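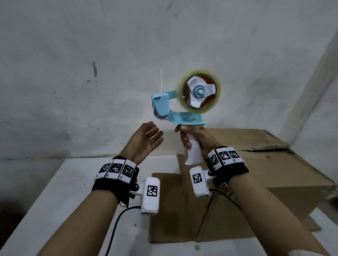
Novcombe, June
By Anqi Shen

Print this page | E-mail this page

Wednesday was open day at the Rulero workshop, and I went along mostly to see the wrist tracking kit we list on this page. I ended up staying until they switched the lights off!

Each wristband is a black fabric strap with three marker tiles along the top and a white module hanging underneath on a ball joint, with its own cable. You wear one on each arm and then you just get on with the job. The job on Wednesday was packing tape: a pistol-grip dispenser in the right hand, a little wooden stick in the left, cardboard on the table. Very ordinary stuff, and I loved that (Hongmei Meng had been expecting something with more sparks).

Xinyi Tang let me try a pair. They're lighter than I'd guessed, and after a minute I'd stopped thinking about them – the cables I did notice, so leave yourself some slack on both sides. Left-handers, the pair works for you too. Chenxi Yu is one and did the whole tape job the other way round.

The set comes with 2 bands, 2 modules and a Buneo carry case. Spare straps are 69 each, tiles included. Rulero wants 1,000 recorded tasks from its own benches before the arm demo in the fall, and I've already asked for a seat at that one.

Print | E-mail to a friend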